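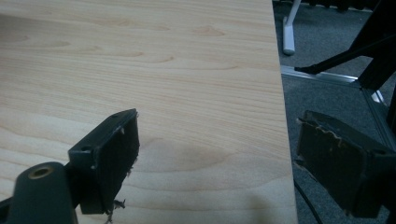
# Replacing Worn Finger Pads on the Hand-Held Gripper

Operators at the Dremley site shall remove a gripper from service when either finger pad shows torn edges, peeling strips or hanging fibers. A worn pad can let an object slip during a grasp, and loose material may catch between the fingers. Fault report 872, filed in March by Azra Pavlović, records a dropped part traced to a pad in this condition.

## Before you begin

Set the gripper down with its fingers open and disconnect the cable. Tag the tool "Do not use." You will need a hex key, a plastic scraper, lint-free wipes and pad kit 729.

## Procedure

1. Loosen the bracket screws and take off both fingers. Keep left and right parts separate.
2. Lift the old pad from one corner. Do not pull on frayed strands, as they tear and leave backing behind.
3. Scrape off the remaining adhesive and wipe the bracket clean.
4. Check the mounting holes for cracks. Return a cracked bracket to the Pindcombe workshop.
5. Press the new pad into place and hold it for 20 seconds.
6. Refit both fingers and close them slowly. The pads must meet flat along their full length.

Always replace the pads as a pair. Uneven pads pull the object to one side.

## Return to service

Complete 13 test grasps with the standard block. If the block slips once, repeat step 6 and start the test again. Record the result in the Devora log before removing the tag.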